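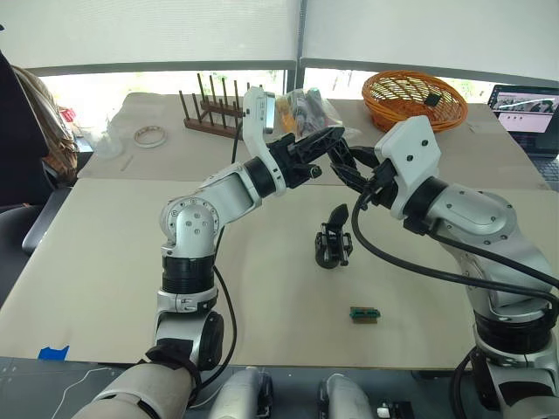
Sumden Walking Tours, self-guided pack
Old Town and Riverside edition

Price per pack: see basket
Pack no. 238
In stock, posted second class unless you ask otherwise

One pack does a whole family or a small group. Folded map, route booklet, 3 loops you can join up or do on different days. No app needed, no signal needed. Booklet fits a coat pocket, map nearly does.

What's in it
Map, printed both sides, town on the front and the river path on the back
Route booklet, stapled, 32 pages
Card wallet with a string
Voucher for a pot of tea at the Poojary Tea Rooms, Mondays not included

The loops
Market loop. Starts at the Corn Hall steps, flat all the way, fine for pushchairs. Takes in the old wool warehouses, the debtors' gaol (outside only) and the lane where the glovemakers had their shops. Allow an hour and a half, more if you stop at the museum.

Jilness Mill loop. Longer. Out along the towpath to the mill and back over the footbridge. Muddy after rain, two stiles, dogs on leads past the weir. The mill burnt down twice and the booklet has the story of both fires, plus the court case after the second one.

Castle hill loop. Steep! Steps up from Zidberg Street, 3000 paces there and back by our writer's pedometer. Not suitable for wheelchairs. Best views late afternoon, and the bench at the top is were most people eat their sandwiches.

Who wrote it
Text and routes by Thenmozhi Raju, who led the Sunday walks here for years and rewrote the lot for this edition. Old photographs from the town museum, used with permission. Over 2429 words on the castle alone so bring your reading glasses.

Changes in this edition
Route past the bus station redrawn, the old cut-through is now gated
Toilets updated, the ones by the bridge have closed
Parking page redone
Gaol opening times taken out, they kept changing
Spelling of Tanner's Row put right on the map (still wrong in the index, sorry, it's page 31)

Ordering
Add to basket, pay by card. Collection from the Sumden shop is free, pick it at checkout. Groups wanting ten packs or more please email first, we do a lower price and can usualy post the same week. Schools can pay by invoice.

Returns within 14 days if the wallet is unopened. Voucher can't be swapped for cash.

Coming next: Churches and Chapels edition, due September. Same size, same wallet. Not taking orders for it yet.

Page last updated Saturday, July 31, 2021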